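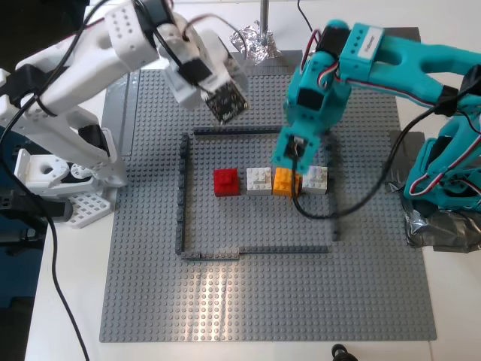 Red, white, orange-yellow, white, all safely inside the walls. The bottom wall has a step in it.

I have now been told by four separate people that I need a building yard. If you don't spend time around grown-ups who own too much LEGO, a building yard is a big baseplate with a low wall built on it, and you keep the bricks you're about to use inside the wall. That's the whole idea. There is a booklet about it, by a man who goes by Dillis, and the booklet is 8 dollars, and I bought it, so you can take everything below as the opinion of somebody who would like her 8 dollars back.

The claim is that a yard calms you down. You take out a few bricks, you line them up, you build with those and nothing else, and then you get to take out more. Dillis says you'll finish faster and with fewer mistakes. He doesn't say compared to what. I build out of a cookie tin, mostly with one hand, and I finish things all the time.

Still, I tried it. White table, the big gray baseplate, and a rectangle made from dark gray wall strips. Putting up the walls was fine. I got a small step along the bottom one and decided I could live with it. Zyanya Quintero, who lent me the booklet's companion sheet (there is a companion sheet), looked at the step for a long time and said it would bother her. It's a pen for bricks, Zyanya.

My first complaint is that the wall eats parts. The pieces you use for a yard are good, plain, useful pieces in a good, plain, useful color, and now they're busy being a fence. My second is that a baseplate already has studs all over it. A brick pressed onto studs stays where you put it. So what is the wall holding back? When I asked this in the comments on the Hala board I got a reply from Ertuğrul Dağdelen, who has been building longer than I have and is usually right, and he said the wall is "for your eyes." I've thought about that for most of a week and I still don't know if it means anything.

The rows I'll give him a little credit for. If you set your bricks side by side with a gap between each, you can get your fingers around one without dragging its neighbor along. When two of them end up nearly touching, you notice right away, and you end up pinching both. I knew this already from years of trying to pick up one thing and getting two. But I hadn't been doing anything about it, and now I leave a gap. Fine. One point to the booklet. 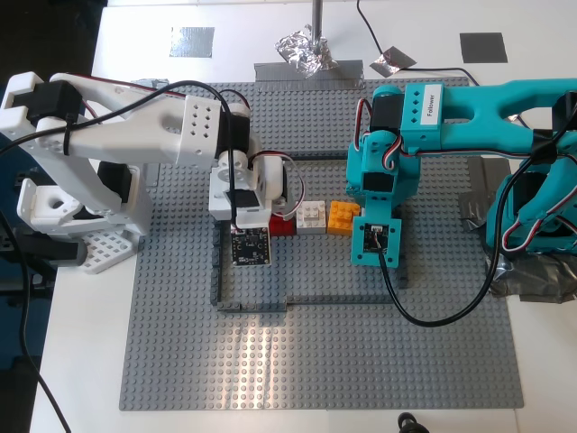 What I can't get behind is the size of the thing. Everybody recommends the largest baseplate you can fit on your table, and they all say it in the same tone people use for mattresses. Mine takes up most of the space I'd otherwise use for elbows. The coffee had to move to the windowsill. And since the bricks you're working with end up in one modest area, you're left with a great gray field of studs that does nothing except collect crumbs. Have you ever tried to get toast out from between studs? A dry paintbrush is the usual advice. It moves the toast to different studs.

Araceli Segura disagrees with me and says the open space is where you try things. She builds a corner of something out there, doesn't like it, leaves it, builds another version next to it and compares. That does sound useful, for Araceli. When I leave a bad corner sitting out I start to feel sorry for it and work it into the model.

Then there's the color question, which takes up 3 whole pages in the booklet. Dillis would like you to lay out bricks in the order you'll use them, with no two alike next to each other, because the contrast "wakes the hand." I set out a red, a white, an orange-yellow and another white. My hand felt about as awake as before. What I did find is that white bricks on a white table are annoying to look for and white bricks on a gray baseplate aren't, so if you want a reason to own a gray one, there's a real reason, and it isn't in the booklet.

(I also looked at the Aguiar trays, the molded ones with a lip that people bring to the Fustgate swap. They don't have studs. So the bricks slide, and then you do need the lip. I feel there's a lesson in product design there but I'm not going to be the one to learn it.)

Okay, the part where I have to be fair. I cleared off one of the small square plates and put together a little red block on it, stacked up a few bricks deep, squarish, four studs across or so, with one brick stepped out toward the front so it wasn't just a cube. It isn't a model of anything. Gönül Kılıçarslan guessed armchair, and since then I can't see it as anything but an armchair.
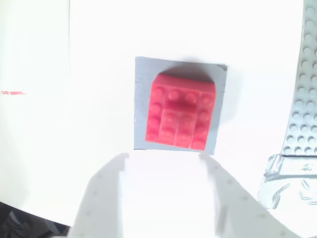 I liked working that way a lot more than I liked the yard. A small plate with a strip of gray showing all the way around gives you an edge to line up against, and when you want to see the back you turn the whole plate. You can't do that with the big one unless you're willing to clear the table first. You can also pick it up and carry it into another room to ask somebody whether it looks like an armchair.

So why isn't there a booklet about that? Probably because it would be one page long. "Use a smaller plate." Mwajuma Lyimo says I've invented the saucer.

I'm not taking the yard apart yet. I said I'd give it until the end of August and I'm stubborn about that sort of thing, though I've moved the left wall in twice and I expect I'll move it again. The bricks inside are still in their row. I keep using the ones from the cookie tin and leaving those alone, because they look nice, and I'm fairly sure Dillis would say I've missed the point.

If anybody wants the booklet it's going to the next Fustgate swap with me. I'm asking 3 dollars. The companion sheet has to go back to Zyanya, who has already texted me about it.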